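# Button press policy falls apart when the board is rotated – normal for behaviour cloning?

Trying to reproduce the result from the Pitent paper (the one where they train on 66 demos and it generalizes over board pose). Stuck. 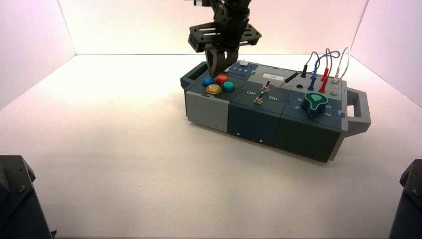
*Task board in the enclosure, gripper above the corner near the buttons.*

Setup: wrist and head cameras, same action chunking as the paper, chunk length 19. Task is just press the blue button, then flip the rear toggle. Nothing with the probe or the knob yet.

With the board square to the back wall it's fine, gets it nearly every time. Put it on a diagonal and the fingers go to the right corner, hover over the buttons, then drift and press yellow. Or press nothing. Did 107 rollouts over the week, and the diagonal ones are almost all failures. Loss curve looks lovely of course.

Is this just not enough rotated demos? Only 4 of mine have the board turned past 30 degrees or so. Or is it something about the all-white walls giving it no refrence? I'd rather not spend Friday teleoperating if the answer is a config flag.

– lillik_bench

---

**Shahla Kordestani**

Four is your problem, mostly. The paper samples board yaw uniformly during collection, it's in the appendix and easy to miss. We had the same failure until we re-collected.

A couple of things to check before you do, though:

- What frame are your actions in? If they're absolute in the robot base frame, the policy has to learn every yaw separately. Switch to deltas relative to the gripper pose at the start of each chunk. That alone got us a good chunk of the way on the Aguiar arm.
- Crop augmentation. If you left random rotation on for the head camera, the image turns and the action labels don't. Turn it off. Colour jitter, keep it mild – your red-orange and yellow buttons are neighbours in hue and you don't want them swapping.
- Try a shorter chunk. 19 steps is a long time to run blind when the approach is a bit off. Re-plan halfway through and see if the drift shrinks.

I doubt it's the walls. Plain background helped us if anything. The board has handles at both ends in different greys, plenty there to get orientation from.

Also report the square and diagonal rollouts seperately. One pooled success rate hides exactly what you're seeing.

---

**norkemitz_user**

had this, was the camera calibration. someone bumped the mount. redo it, takes ten min

---

**tape_and_zipties**

Agree with Shahla on the relative actions. Not sure about calibration, if it was off you'd expect the square case to be bad too, no?

One more – log which button gets pressed on the failures. If it's yellow every time, overlay the trajectory on your square demos. Ours was replaying the memorised path with a small offset, and once we plotted it that was pretty obvious. We did fresh demos at mixed angles, an afternoon's work, and kept the old ones in the set. Haven't tried it with the toggles so can't say there.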